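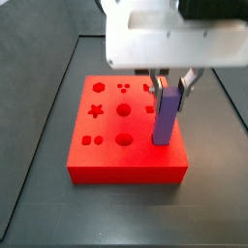
I have a small complaint about the way adults buy toys for small children, and it begins with the shape sorter. Everybody knows this toy. It has holes, it has pieces, and each piece belongs to a hole. In the shops of my town it stands on the lowest shelf, where parents pick it up, turn it over one time, and put it back in favor of something that sings. I think they are making a mistake, and I also think that many of the sorters they do buy are too easy. The red one I show with this essay is closer to my taste. It has a hexagon, and near the hexagon three small round holes sitting together in a group, and for a tall purple bar with square sides neither of these is any help. You must look before you push. For a child of two or three years this is already a serious piece of work.

When I moved to Gatov I could not speak the language well, and I spent many afternoons in the play corner of the library with my son. I could not follow the conversation of the other parents, so I watched the hands of the children. What I remember best is how a child behaves with a piece that does not go in. First there is force. Then the same piece is tried again in the same hole, with more force, as if the hole had perhaps not understood. After this comes a pause. The pause can be very short, and an adult who is looking at a telephone will miss it completely. But in the pause the child looks at the piece, and after that the hand does something different.

I believe the whole value of the toy is in this pause. A toy with a song gives the reward so quickly that there is no room for it. My neighbor Ekow Alhassan, who has three children and therefore more experience than I have, does not agree with me. He thinks the song keeps the child in the chair, and that a child who has left the chair learns nothing. It is a fair argument. His youngest sat with a singing farm for a long time last winter, and mine would have walked away from a plain block after five minutes. Still, I would ask what the child was doing in the chair. Pressing the cow is pleasant, but the cow never refuses.

There is also the question of color. In a large number of modern sorters the rim of each hole is painted in the same color as its piece. Blue goes to blue, yellow goes to yellow. The makers write on the box that this teaches two skills together. I am not convinced. A child is not foolish and will take the easier road, and color is much easier than shape. He can finish the full set and never once think about corners. When the whole block has one strong color, as red does very nicely, and the piece has another one, color gives no answer and the eye must go to the edges.
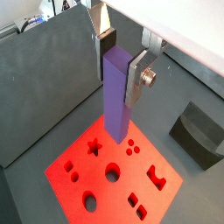 Then comes the second problem, and I find it the more interesting. Let us say the child has understood that a square goes to a square. He holds the piece over the correct hole and it still does not enter, for the reason that it is turned a little. This is a cruel moment. He has the right idea and the world says no. Many adults reach over here and give the piece a small twist with two fingers, and the child looks up surprised, and they both laugh. I have done it myself many times. I now think it is the worst moment to help, much worse than at the beginning, where a bit of showing does no damage.

The shape matters a great deal for this. A round piece can be turned any way you like and it will enter. A square forgives you four times in a full turn, and a hexagon six times. A star is difficult in its own manner, with so many points that all must agree. A good set has several kinds, so the child meets an easy one and a stubborn one on the same day. When I see a set with only a circle, a square and a triangle, all with loose holes, I feel it was made for parents who do not like to hear crying.

I like long pieces too. The usual piece is flat like a biscuit, and it can be thrown at the hole from above and will sometimes fall in by luck. A long bar has to be held straight. If you hold it near the top, as most children want to, the low end swings a little, and you must bring it to the place slowly. Huia Doolan, who looked after my son two mornings a week, used to put her own hand flat on the table beside the toy and simply leave it there, so that she would not be tempted. I have borrowed this from her. It works also with homework.

Someone will say that I am asking too much from a toy, and that children must be allowed to play. I agree that they must. If my son wanted to use the pieces as food for a bear, they were food for a bear, and I did not correct the bear. My complaint is against the grown person in the shop, who holds a plain block with good holes and calls it boring after a few seconds. He has not tried it. He solved it so long ago that he has forgotten there was something to solve.

My son is nine now and the sorter went to Ekow's family. One piece is missing, the triangle, and I am still looking for it behind the heater.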